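造花のほこり取りと収納、よく聞く裏ワザはどこまで本当か

造花は手入れがいらない、という売り文句を私はあまり信用していません。水をやらなくていいのは確かです。けれどもほこりは積もるし、日に当てれば色も抜ける。玄関に一年挿しっぱなしにした花がどんな灰色になるか、持っている人ならご存じでしょう。

で、困って検索すると、塩で振れだの、ドライヤーで吹けだの、柔軟剤に浸けろだの、いろいろ出てきます。我が家の紫陽花と葉ものを相手にひと通り試したので、使えたものと、そうでもなかったものを書いておきます。

【塩を入れた袋で振る】

いちばん有名な方法です。袋に粗塩と花を入れて口を閉じ、振る。塩がほこりを絡め取ってくれるという話です。

バラのように花びらが大きくて枚数の少ないものなら、まあ、落ちます。袋の底に灰色の塩が残るので、効いた気分にもなれます。ただ、紫陽花ではすすめません。小さな花が密に集まっているので、奥に塩の粒が入り込んで出てこないのです。逆さにして叩いても、棚に飾って数日するとぱらぱら落ちてくる。ほこりを取って塩を撒いているようなものです。

それに、布の花びらは縁からほつれます。強く振った花は、縁が毛羽立ちました。どうしてもやるなら粗塩はやめて、軽く揺するくらいにしてください。

【ドライヤーの冷風】

冷風なら害は少ないです。効果も少ないです。

乗ったばかりの乾いたほこりは飛びます。飛んで部屋のどこかに降ります。台所の近くに置いてあった花は油気を含んだほこりがへばりついているので、いくら吹いても動きません。外でやる、こまめにやる、この二つが守れる人向けでしょう。私は守れませんでした。

温風は使わないこと。接着剤で留めてある花は、熱で首が緩みます。うちの一本はこれで花だけ回るようになりました。

【柔らかい刷毛】

地味ですが、残ったのは結局これでした。化粧用のお古でも、画材の平刷毛でもかまいません。毛が細くて長めのものがいいです。

花は中心から外へ向けて払います。葉は、葉脈に沿って付け根から先へ。ギザギザのある大きな葉は脈の溝にほこりが溜まるので、表だけで終わらせず、ひっくり返して裏もやってください。裏は汚れないと思っていたのですが、刷毛にしっかり色がつきました。

専用品も一つ買ってみました。Uvoselという名前の造花用ブラシです。悪くはないのですが、画材の刷毛との差は柄の長さくらいしか感じませんでした。買い直すかと聞かれたら、買いません。

【中性洗剤で洗う】

「造花は丸洗いできます」と書いてあるページと「絶対に洗わないでください」と書いてあるページがあって、どちらも理由を書いていないことが多い。困ったものです。

私の答えは、葉は洗える、花は一度試してから、です。

葉は樹脂を使ったものが多く、薄めた洗剤をつけた布で拭けばきれいになります。布製の葉でも固く絞った布なら大抵は大丈夫でした。花びらのほうは染料が問題で、とくに青や紫は水で色が動くことがあります。目立たない花びらを一枚、湿らせた白い布で挟んでみてください。布に色が移ったら、その花は水に近づけないことです。

浸け置きはしません。芯に針金が入っている茎は、切り口から水を吸って中で錆びます。錆は時間が経ってから茎の表に染みてきます。

柔軟剤は、ほこりがつきにくくなるという触れ込みでした。薄めたものを葉に吹いて、吹かなかった葉と並べて飾りましたが、私の目には違いがわかりません。匂いだけは残りました。

【手入れの前に、まず広げる】

ここからは道具より段取りの話です。

花瓶に挿したままの手入れは、手前だけきれいになって終わります。全部抜いて、机に寝かせてください。場所は広いほどよく、台は白っぽいほうが助かります。落ちた花びらや外れた小葉が見えるからです。暗い色の布を敷けという助言も見かけますが、濃い緑の葉を濃い布に置いて、どうやって見分けるのでしょう。

並べ方は、大きな花ものを先に、頭の向きを揃えて寝かせます。小さな葉の枝は花と重ねず、離して置く。絡んだまま作業すると、引っぱったときに葉が抜けます。

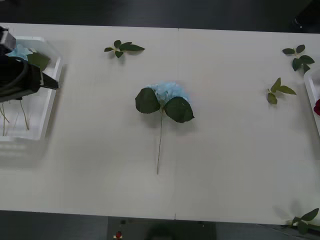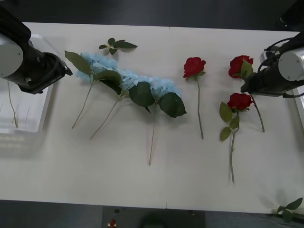
白い台に寝かせた水色の紫陽花。一枚目では葉の小枝を花から離して散らしてあり、二枚目では三本の花が斜めに重なり合っています。

花どうしを重ねて並べるのは、順番待ちの置き場としてなら構いません。場所を取らず、頭の向きも揃います。ただし手を入れる段になったら一本ずつ離すこと。重なったまま刷毛をかけると、隣の花に払い落とすだけです。

小枝のほうも、台の縁ぎりぎりに置くと、袖に引っかけて落とします。軽いので落ちても音がせず、気づいたときには踏んでいます。縁から手のひら一つ分は内側に置きたいところです。

【つぶれた花と曲がった葉】

しまい方が悪くて平たくなった花は、蒸気で戻すとよいと言われます。やかんの湯気に当てる、スチームアイロンをかざす、など。

効くことは効きます。ただ、どの記事も加減を書いていません。私が落ち着いたのは、アイロンを離して持ち、10秒当てたら止めて指で形を整える、というやり方です。足りなければもう一度。続けて当てると花びらの縁が丸まって、これは戻りません。樹脂の葉には当てないほうが無難です。しんなりして、思っていない方向に固まります。

葉の向きは、芯に針金が入っていれば手で曲げるだけで直ります。付け根を片手で押さえ、もう片方の手で葉柄をゆっくり。葉先をつまんで曲げると、葉の真ん中に折り目がつきます。

外れた葉は差し込み式なら押し込めば入ります。緩いときに接着剤を盛る人がいますが、次にたたんでしまえなくなるので、私は茎の側に薄い紙テープを一周巻いてから差します。見た目は変わりません。

【しまい方】

収納については、世の中の助言の半分くらいは写真映えのための助言だと思っています。

・圧縮袋
論外です。戻りません。それでも毎年、衣替えの季節になると造花を圧縮している写真を見かけます。

・紙袋に立てて吊るす
悪くないのですが、花の重い紫陽花は頭が下がって茎に癖がつきます。葉ものや軽い小花なら向いています。

・透明の深い容器に立てる
中が見えるのは本当に便利です。茎が斜めに倒れるのは避けられないので、本数を欲張らないこと。詰めて支え合わせるのがコツだと書いている人もいましたが、支え合っているのは花びらで、つぶれるのも花びらです。容器の底に滑り止めを敷くと、少しましになります。

・浅い箱やトレーに寝かせる
紫陽花はこれがいちばん形を保ちました。頭と頭を互い違いにして、間に薄紙を丸めて挟みます。縁の立ったトレーなら、運ぶときに小枝が転がり出ません。積むと下がつぶれるので、積まない。棚の高さが余ってもったいないという気持ちは、我慢してください。

うちではBorkelardの引き出し型の箱を使っています。深さは16センチ。開花した大きな頭だと、ふたに触れるか触れないかです。もう少し浅い型が安かったので最初そちらを買い、見事につぶしました。買う前に測ることをおすすめします。花の厚みではなく、葉まで含めた厚みをです。

【防虫剤と乾燥剤】

造花に虫はつかない、と思っていませんか。花そのものを食べるかどうかは私にはわかりませんが、汚れのついた花を入れた箱で小さな虫を見たことはあります。しまう前にほこりを落とすほうが先で、防虫剤はその後の話です。防虫剤を入れるなら、樹脂に直接触れさせないこと。葉の表がべたついたことがあります。

乾燥剤は、台所用の安いもので足ります。Kandvilleの店では造花専用と書いた小袋が並んでいましたが、裏の成分を見ると食品用と同じでした。値札は同じではありませんでした。

【色あせ】

紫外線防止スプレーというものがあります。Karagiannisの無香タイプを片方の花にだけかけて、窓辺に133日置きました。

結果は、かけた方がほんの少し青い、気がする、という程度です。友人のVesna Vlachouに見せたら、どちらがかけた方か外しました。つやが出るので、近くで見ると布の花びらがビニールのように見えるのも困ります。直射の当たらない場所へ移すのが先で、それにはお金がかかりません。

あせてしまった花を塗る話もありますが、水色のような淡い色は難しいです。パステルの粉を綿棒でのせる方法を試したところ、まだらになりました。遠目なら見られます。遠目で見るなら、塗らなくても見られます。

【どのくらいの頻度で】

毎週と書いてあるものもあれば、年に一度でよいというものもあります。置き場所で変わるので、どちらも当てになりません。

私は葉の上を指でなぞって、跡がついたらやることにしています。居間のものは月に一度、台所寄りのものはその倍。花瓶から抜いて並べて払って戻すまで、慣れれば一本あたり二、三分です。これを面倒と見るか、生花の水替えより楽と見るかは、人によるでしょう。

なお、手入れをしてもみすぼらしく見える花は、捨てどきです。布と針金と樹脂が一体になっているので、分別は自治体の案内を見てください。葉だけまだきれいなら、外して取っておくと別の花に使えます。

追記
百円店の刷毛でもよいか、という質問をいただきました。よいですが、毛が抜けます。抜けた毛が紫陽花の中に入ると塩と同じことになるので、使う前に一度洗い、指でしごいて抜ける毛を抜いておいてください。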